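Section 4. Comparing Finger Sets on Cloth Items

4.1 Purpose

This section sets out how to compare two finger sets fitted to the Sodari arm when handling garments. It should be read together with Section 3 (Mounting the Wrist Camera). Operators who have not completed the arm safety briefing must not carry out the steps below.

The comparison covers the Jevell padded fingers and the Fernitz plain fingers. Results are entered on the trial sheet kept by Uchenna Etim, who also issues the sheet numbers.

4.2 Before You Begin

1. Switch the controller to HOLD and wait for the steady light.
2. Fit the first finger set. Tighten the mounting screws by hand, then by a quarter turn with the key supplied.
3. Run OPEN and CLOSE 2 times with nothing between the fingers. The tips should meet without clicking.
4. Check the wrist camera view on the operator's screen. Both fingertips must be visible when the gripper is closed.
5. Spread the garment on the table with its longest straight edge facing the left-hand side of the camera view.

Note: Patterned cloth is preferred for this trial. Plain dark cloth gives a poor outline on the operator's screen and makes the grip point difficult to judge afterwards.

CAUTION: Keep hands clear of the fingers whenever the controller is not in HOLD. The closing force is enough to cause injury.

4.3 Edge Pinch Trial

The edge pinch is the first of the trials and the one in which finger sets differ most. The gripper should take a single fold at the hem and leave the rest of the garment lying flat. Tabs, cords and toggles near the hem may be left in place, but their position must be written on the sheet.

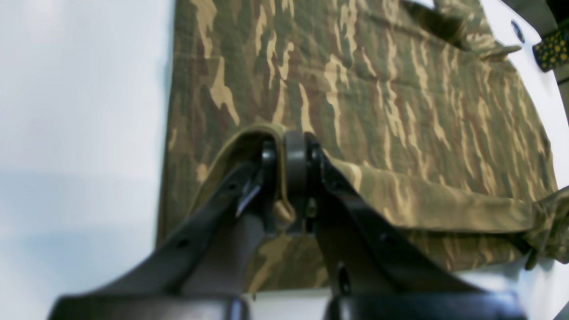

6. Bring the arm to the start height of 108 mm above the table.
7. Lower the arm slowly until the fingertips reach the cloth, then select CLOSE (SOFT).
8. Save a still from the wrist camera before any lift is attempted.
9. Lift at the lowest speed setting and hold for 20 seconds.
10. Record the outcome as HELD, SLIPPED or DROPPED. A fold that moves in the grip but does not fall is recorded as SLIPPED.
11. Lower the garment, select OPEN and return the controller to HOLD before smoothing the cloth.

Repeat steps 6 to 11 until the sheet is full, then change the finger set and begin again from step 1. The same garment must be used for both sets.

Note: If the cloth bunches under the fingers during step 7, stop and record the attempt as VOID. Void attempts are repeated — they are not left out of the sheet.

4.4 Care of the Pads

Finger pads are to be replaced after 375 closures, or sooner if the surface feels smooth to the touch. Wipe them with a dry cloth only. Solvents harden the pad surface and will affect later results.

Completed sheets are passed to Morenike Adeyemi by noon on Tuesday. Questions about controller settings should be sent to Drita Trajkovski, and worn pads are returned to the Igwe store in the bag provided.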